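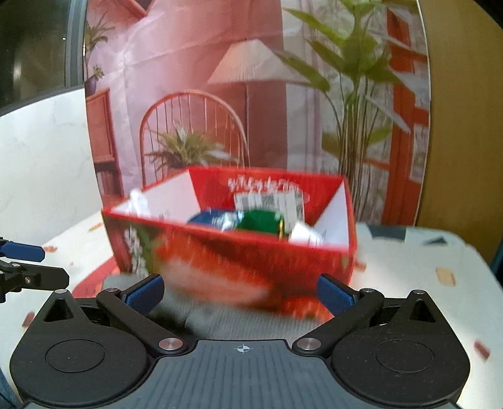 I have been keeping the same kind of box on the go since I was a student, and I only noticed last week, when Roksolana came by for tea and asked where the good box was, that other people have come to depend on it. She didn't say hello to me first. She had her coat half off and one boot still on and she was already looking past me at the table.

So, the good box. It's whichever gift box came into the house most recently and was too nice to flatten for recycling, and it gets filled with small wrapped things to eat and a certain amount of paper. At the moment it's a red one with white leafy flowers on it, white on the inside, with a bit of script printed on the inner wall that I like very much and would never have picked out myself. It came to me full, at the holidays, and I've been refilling it ever since. We're well into February now and the corners are holding up beautifully.

My grandmother did this with a cookie tin, and I know half of you are already thinking about the cookie tin with the sewing supplies in it. Hers really did have food! But you had to ask, and there was a whole conversation that came before asking, about school and whether you'd been warm enough, and by the time the lid came off you felt you had earned it. I've gone the other way and left the lid off altogether. I couldn't tell you where the lid is. I think it's under a plant.

Now, what goes in it. I like round things in a box like this, things in bright foil that you can pick up and turn over in your hand before you decide. A green one and a blue one next to each other will make me happy for a good part of an afternoon. The round chocolates from Uzor are my usual (the little shop by the bus station, not the bigger one, though I'm sure the bigger one is lovely), and the woman there lets you mix your own bag. I buy 25 at a time and tell myself they'll last the month. Nikau, who has lived next door to me for 11 years and has a key, says that if I bought 50 they would last exactly as long, and I have to admit he would be the one to know.

After that it's whatever has turned up. A couple of caramels from my sister. The mints that come with a restaurant bill, if we've been out. At one point there was a walnut in there, an ordinary walnut in its shell, and it stayed so long that I started moving it from box to box. I was a little sorry when somebody finally cracked it.

I do want to say a word for the tissue paper. I always leave it in. I know it serves no purpose once the original presents are gone, and it creeps up over the back corner and looks untidy, and every so often I press it down and by evening it's up again. But a box of chocolates with no paper in it looks like a box that's nearly empty, even when it isn't, and a box with paper still has some hope about it. You can push your hand in along the side and find something you'd forgotten. I found a toffee that way on a really gloomy afternoon, just after I'd gotten off the phone with the insurance people, and I sat right down and ate it at the table with my glasses still up on my head.

The trouble is the foil. People unwrap a thing and then, being polite, they don't want to leave the wrapper on my clean white table, so they scrunch it up and drop it back in the box. I do it too. After a few days you reach in for something silver and it weighs nothing at all, and there's a small private disappointment, and then you put it back. I put it back! I've watched myself do it. I've watched Roksolana do it, and then do it again with the same piece ten minutes later, in the middle of telling me about her new landlord.

For a while I tried setting a saucer next to the box for wrappers. It's a nice little saucer, part of a set from a rummage sale in Wovham, four saucers and no cups. People put their teabags on it.

So now I just have a turn-out every so often, usually in the morning before I've properly woken up. I tip the whole thing onto the table, paper and all, and go through it. Real sweets to one side, empty foil into the trash, tissue shaken out over the sink and folded back in more or less the way it was. It's a very soothing job. I put the kettle on first and I'm always finished before it boils, and then I stand there rearranging the colors. Once I came across a house key in the bottom, and it was Nikau's own, not the one to my place, and he'd been climbing in through his laundry room window for 5 days without saying a word to anybody.

I've been asked (by my sister, who asks a lot of things) why I don't get a proper candy dish. I had one. It was glass, with a foot on it, and everybody was very careful around it and took one piece and said thank you. I think people know how to behave around a candy dish, and that's rather the problem. Nobody stands over one rummaging. With a box you get elbows, and opinions, and somebody saying who took the last dark one when they know perfectly well. The dish has paper clips in it now, in the hall, and it looks very well there.

The red box has a few more months in it, I'd guess. I haven't peeled the label off the inside, and I keep meaning to, but it's one of those that looks like it would take the surface along with it and leave a gray fuzzy patch, and I'd rather look at a barcode. My cousin in Tovska sends a parcel every spring, and she has a wonderful eye for packaging, so I expect there'll be a successor by then. Last year's was from her and had a drawer. It was handsome, but the drawer stuck, and you could hear people at it from the next room.

Roksolana did find what she wanted, by the way, once she'd gotten the other boot off. She had two with her tea and put one in her coat pocket for the bus, and then she asked if the paper could be spared, as she had an earring to mail to somebody. I gave her half a sheet. I've fluffed up the rest and I don't think you'd know.

I'm going down to Uzor in the morning. If anybody wants anything, you know where I am, and Nikau, I know you read these, please bring back the saucer.

Filed under: Around the House, Small Treats | 4 comments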